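05/03/2020

# Paterson bakery Korum will change its oat bar recipe from September

The small bakery company Korum, which makes oat bars and dry biscuits in Paterson, said this week that it will reduce the sugar in all of its bars. The new recipe will be in the shops in September. The price stays the same for the shops, and the company hopes that the shops will also keep the same price for the customers.

Kalevi Väisänen, who leads the bakery, told us that the work on the recipe took much more time than he had planned. The bakers made 128 test batches before they were satisfied. In the first ones the bars fell into pieces when they were cut, and in some later ones they became so hard that older customers could not bite them.

"Sugar is not only for the taste, it is also the glue," Mr. Väisänen said. "When you take it away, the oats do not want to stay together. We tried dates, we tried apple, we tried to bake longer. In the end it was a mix of apple and a lower oven."

The bakery asked its regular customers for help with the tasting. In total 417 people filled in a paper form at the counter, and most of them chose the version with less sugar when they did not know which one it was. A smaller group preferred the old bar and wrote this quite clearly on the form. One customer wrote that he has eaten the same bar every morning before work and does not wish to change anything in his life before lunch.

Korum started with two ovens in a rented kitchen and sold only on market days. Today it has six ovens and delivers to grocery stores, school cafeterias and the café chain Lotel. The cafés asked already last year for a bar which is less sweet, because many of their guests eat it together with a sweet coffee drink. Lotel will sell the new bar first, two weeks before the other shops.

Not everything goes so fast. The labels must be printed again with the new list of ingredients, and the printing company Flellero can not begin before the final numbers from the laboratory have come. Korum still has a large stock of old wrappers, and it will use them only for bars made after the old recipe — a mistake here would be serious for people with allergies, Mr. Väisänen said.

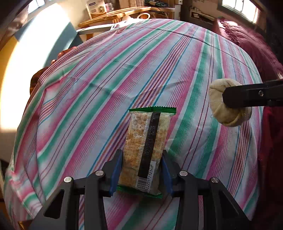
The company has also thought about how long the bars can be kept. Sugar helps food to last, and a bar with less of it can get old faster in a warm store. For this reason the date on the new bars will be shorter than on the old ones. Shops are asked to order smaller amounts and to order more often. The bakery will drive one extra delivery round each week to make this possible.

Customers who prefer the old recipe can still buy it at the counter in Paterson until the end of September. After that the bakery will bake it only on order, by the full tray. Orders can be made at the counter or by telephone.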